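Tolari aprende a guardar los juguetes (y a dudar)

Miércoles, 11 de febrero de 2026

El equipo de Tolari lleva desde agosto enseñando a un brazo robótico una tarea que cualquier niño de tres años domina y se niega a hacer: meter los animales de juguete en su caja. El método, firmado por Čestmír Šindelář y bautizado Carrilho por razones que el artículo no aclara, parte de 223 demostraciones humanas y de una idea modesta. Antes de cerrar la pinza, el robot genera 6 agarres posibles y estima cuánto se fía de cada uno. Si ninguno le convence, se retira y vuelve a mirar. 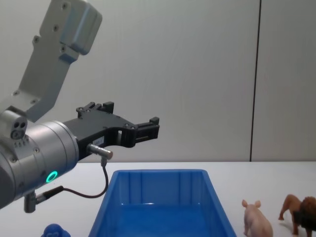 ¿Por qué gastar tiempo en dudar si la pinza podría probar suerte y repetir?

Porque un agarre fallido suele volcar la pieza o empujarla contra otra, y el segundo intento empieza entonces peor que el primero. Mirar otra vez sale más barato que perseguir un cerdo por la mesa.

Los números acompañan, con matices. En 1572 intentos, los fallos bajaron un 36 % frente a la misma política sin la fase de duda. A cambio, cada ciclo se alarga, y con los objetos de patas cortas el sistema entra a veces en una indecisión de opositor — se acerca, se aleja, se vuelve a acercar — que los autores llaman «oscilación de confianza» y resuelven con un límite de tiempo. Agotado el plazo, el robot agarra lo que puede, como todos.

Queda por ver qué pasa fuera de una mesa tan ordenada. La siguiente ronda de pruebas será en Brulolgate, con piezas blandas y peor luz, y Zutness ha prometido publicar el código cuando alguien termine de comentarlo. No han dado fecha.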